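Elogio da roupa que dura

Há uma gaveta em casa da minha mãe que só abre se a levantarmos um bocadinho do lado esquerdo, e lá dentro continua uma camisola de lã verde que foi do meu avô, depois do meu tio, depois minha durante dois invernos da faculdade, e que agora espera, com toda a paciência, que o meu sobrinho cresça o suficiente para lhe encher os ombros. Tem os cotovelos remendados com uma lã que já não é bem da mesma cor. Lembrei-me dela em abril, quando fiz as mudanças de armário (sou do tempo em que se guardava o inverno em sacos com alfazema, e continuo a fazê-lo) e dei por mim sentada na beira da cama, rodeada de roupa que tinha comprado há pouco mais de um ano e que já não servia para nada.

Não estou a exagerar, ou estou só um bocadinho. Havia uma blusa com as costuras laterais a fugir para a frente, como se tivesse decidido ir dar uma volta sozinha. Havia umas calças que encolheram de um lado e alargaram do outro. E havia três camisolas de malha fina, todas iguais, porque estavam em promoção e eu, que me julgo uma pessoa sensata, achei que estava a poupar dinheiro! Cheias de borboto, as três.

Quero defender uma ideia antiga, e sei que vou parecer a minha avó a defendê-la: devíamos ter menos roupa, pagar mais por cada peça e tratar dela como quem trata de uma coisa que vai ficar. Digo isto sem nenhuma superioridade, que as três camisolas ainda ali estão para me envergonhar.

Comecei então a fazer contas, coisa que raramente faço e que recomendo com cautela. Comprei há anos um casaco na Prosser, uma loja pequena na rua onde eu trabalhava, com um senhor muito calado ao balcão que nos fazia dar duas voltas em frente ao espelho antes de nos deixar pagar. Custou-me 90 euros, que na altura me pareceram uma loucura, e passei a semana seguinte a almoçar sopa. Usei-o em entrevistas de emprego, em dois funerais, num batizado, em viagens de comboio em que serviu de almofada. Mudei-lhe o forro uma vez e os botões duas. As camisolas da promoção custaram 20 euros cada uma e nenhuma chegou ao segundo inverno com boa cara. Ponham as coisas lado a lado e digam-me onde está a poupança.

Claro que esta conta tem um defeito, e é um defeito sério. Para gastar 90 euros num casaco é preciso tê-los todos no mesmo dia. Conheço bem a diferença entre escolher o barato e não ter outra hipótese, porque a minha mãe nos vestiu durante anos com o que aparecia na feira, e fê-lo com uma habilidade que ainda hoje admiro. Por isso me irritam um pouco os artigos em que alguém muito bem instalado na vida nos explica que basta «investir em boas peças». Para muita gente não basta, e um conselho que começa por pedir dinheiro a quem não o tem é um conselho mal-educado.

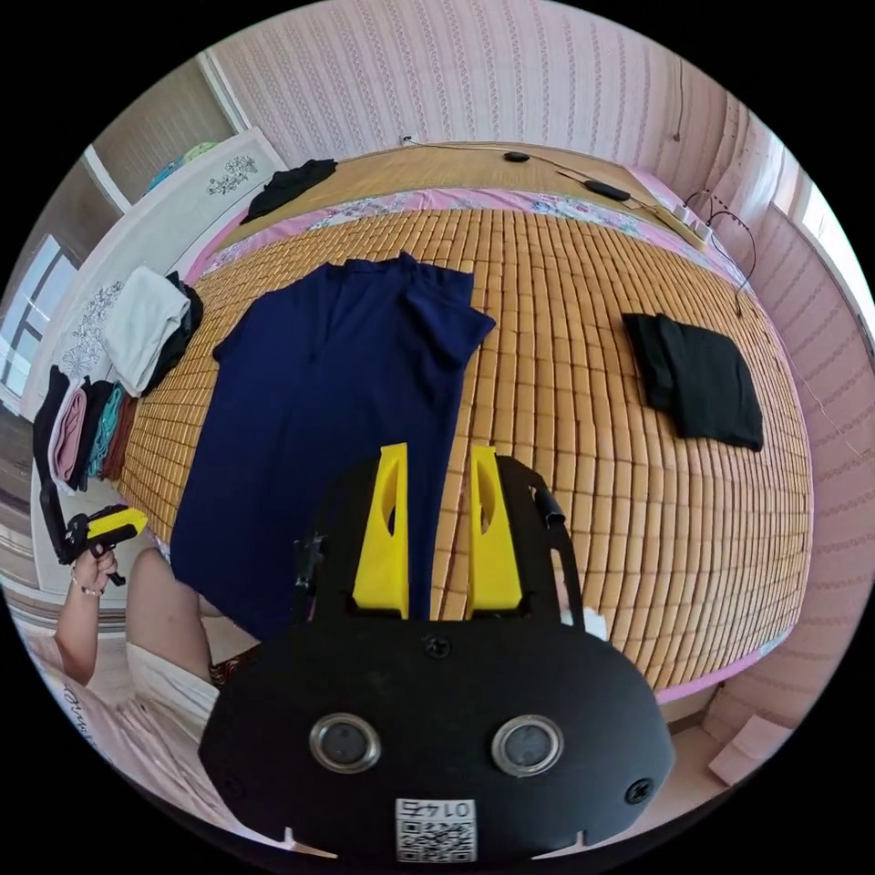 O que a minha mãe sabia, e que eu fui esquecendo, é que a duração de uma peça depende só em parte do preço. As saias da feira duravam porque ela as virava do avesso para lavar, porque as estendia à sombra, porque cosia a bainha no dia em que o ponto se soltava e nunca deixava para depois. Passava os dedos pelas costuras antes de comprar, puxava o tecido com as duas mãos, espreitava a etiqueta, cheirava (cheirava mesmo, a feira inteira a ver, e eu a querer desaparecer debaixo da banca). Voltava muitas vezes para casa sem nada. Hoje percebo que essa era a parte mais difícil, e talvez a mais importante: voltar sem nada e ficar contente na mesma.

Falei disto com a minha amiga Cinzia Parisi, que arranja roupa há mais anos do que gosta de admitir e que me recebeu na oficina com um café e uma pilha de calças à espera. Ela torceu o nariz à minha nostalgia. Disse-me que antigamente também se fazia muita porcaria, e que só nos lembramos da camisola do avô porque as outras camisolas do avô se desfizeram e foram parar ao chão da cozinha como esfregão. Tem razão, e custou-me dar-lha. Mas depois mostrou-me umas calças novas em folha cujo tecido se abria mal a agulha lhe tocava, e confessou que há peças que já não aceita, por mais que a cliente insista, porque não há onde prender a linha. Uma pessoa leva aquilo para arranjar, cheia de boa vontade, e descobre que comprou uma coisa feita para não ter arranjo.

É aí que a minha paciência acaba. Eu aceito que a roupa se gaste, que é para isso que a vestimos. Custa-me muito mais aceitar que já venha da loja com o fim marcado, sem um botão de reserva, sem dois dedos de bainha para descer quando a criança cresce, sem um restinho de tecido nas costuras para o dia em que engordamos (e esse dia chega a todos, meus amigos, chega a todos). Aqueles centímetros a mais eram uma espécie de gentileza. Alguém, numa oficina qualquer, tinha pensado que íamos mudar e deixara-nos espaço.

Também me custa o que fizemos à palavra «cuidar». Cuidar da roupa passou a ser visto como uma mania de gente com tempo, quando na verdade sempre foi trabalho, e trabalho quase sempre feito pelas mesmas mãos, de graça e ao serão. Se queremos roupa que dure, temos de repartir também a agulha e o ferro. O meu irmão aprendeu a pregar botões no verão passado, com um vídeo e muitos palavrões, e anda tão orgulhoso que já se ofereceu para tratar dos casacos da família inteira. Pois que trate! Dei-lhe logo quatro.

De resto, não tenho um programa para apresentar a ninguém. Tenho umas regras caseiras, que cumpro umas vezes melhor do que outras. Deixo passar uma semana antes de comprar seja o que for que não me faça falta nessa mesma noite. Escovo o que pode ser escovado e lavo menos do que lavava. Tenho uma caixa de bolachas com linhas, botões e dois dedais, e quando vejo uma costura a abrir tento sentar-me com ela antes de jantar. Levo à oficina aquilo que não sei fazer, e pago o que me pedem sem regatear, porque arranjar bem um casaco demora e quem o faz também tem contas para pagar.

Das três camisolas, acabei por salvar uma. Passei-lhe a máquina do borboto com muito cuidado, cosi-lhe um buraquinho junto ao punho e uso-a por casa, debaixo do roupão, onde ela não tem de impressionar ninguém. As outras duas cortei-as em quadrados e servem para limpar os vidros, tarefa em que se portam muito melhor do que alguma vez se portaram em cima de mim.

E a camisola verde lá continua na gaveta. O meu sobrinho experimentou-a no outro domingo, as mangas a cobrirem-lhe as mãos, e declarou que picava. A minha mãe dobrou-a outra vez, pôs-lhe um saquinho de alfazema novo por cima e disse que ficava para o ano.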